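Search this site Search Go

Sunday at the Gillilton open day

07/02/2021

I almost didn't go. It was sleeting, my sister had bailed, and the Gillilton place is 19 miles from my front door on a road I don't love in February. But I'd already signed up for the morning slot and I'd been curious about the kitchenware rooms ever since Orlow moved their packing side over there, so I filled a thermos and went.

Parking was easy (go around the back, the front lot is all mud). Joyce Mugo was on the door handing out name stickers, and she put our group together with a bunch of people from the Aguirre pottery class, who were great company and asked much better questions than I did. We did the stockroom first. They told us it holds some 400 patterns of plates and bowls, and I believe it, my neck hurt from looking up at the shelves. I fell hard for a set of oatmeal-colored soup bowls and had to be moved along.

After that came the part I'd come for, the small tabletop with the dishes. I love seeing dishes up close like this — a round one with a dark blue and silvery rim was partly under the bubble wrap, and near it was a beige plate with a dark blue design that looked like a fish. I would eat toast off that plate every day of my life! There was a pink tray on the table too, and a little spice bottle with a black cap, leaning a bit, which made me think of my own kitchen counter.
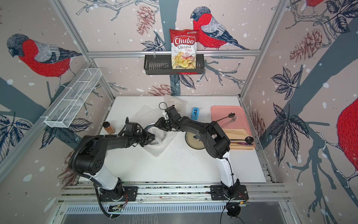

Can you use the same sheet of bubble wrap twice?

As long as most of the bubbles are still full, a used sheet is fine for plates, and you can save the new stuff for anything with a handle or a thin stem.

I asked Ruairí Flanagan about newspaper, which is what my mother always used, and he said it's okay for mugs but the ink comes off on pale glazes. He also likes plates stood on edge in the box. I've been stacking mine flat through three moves, so that explains the gravy boat saucer.

Coffee was in the side room, and it was good coffee, with Jandano almond cookies that went fast. A woman from the pottery class and I got talking about wire baskets and didn't stop for ages. She keeps her onions in one and I keep mail in mine.

Which brings me to the wallpaper. I was not expecting to come home talking about wallpaper, but they have this wintry pattern around the table with bare branches, pinecones, snow dots and fat red-breasted bullfinches, all on a pale pinkish beige. I want it for my downstairs bathroom. There's a black wire basket hung up at the back with a bag of cassava chips standing in it, and a long white mesh one with divided sections on the left wall. I've already measured the space next to my stove for one of those.

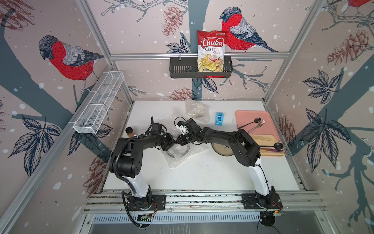 Bullfinches, baskets and the cassava chips at Gillilton.

The shop was only open for an hour at the end and it got crowded. I bought 2 of the oatmeal bowls and a roll of wrap, and Joyce found me a box for the drive. Wear warm socks if you go, the stockroom floor is freezing.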